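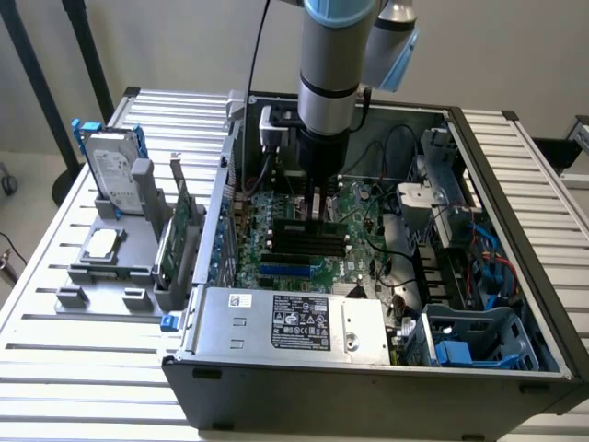
Nair Introduces Pridesance Workcell for Desktop Computer Service

TAKUSBERG, February 7, 2022 - Nair today announced Pridesance, a robotic workcell kit for the assembly and teardown of desktop computers. The kit is offered to repair depots and recyclers and includes an arm, a two-finger gripper, a wrist camera and a parts fixture.

Customers may order Pridesance in 2 versions, with or without the slatted aluminum table. The software library covers 109 part types, including memory modules, expansion cards and hard drives.

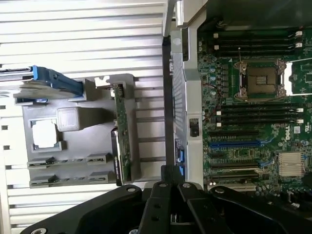

Wrist camera view of an open workstation chassis with a Dell motherboard.

Pridesance was tried at the Prudby depot over the past year, where operators ran 1,492 work cycles on used tower and desktop cases. Fixture drawings are supplied with every kit so that customers may print replacements on site. 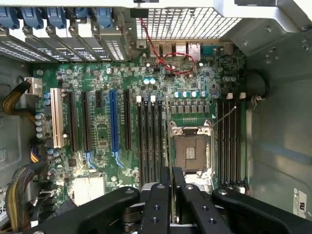 Nair Workcell Products Group

The wrist camera gives operators a close view of sockets and memory slots during setup - no separate inspection stand is needed. The kit weighs around 791 pounds with the table. Orders open in February through the Takusberg sales office.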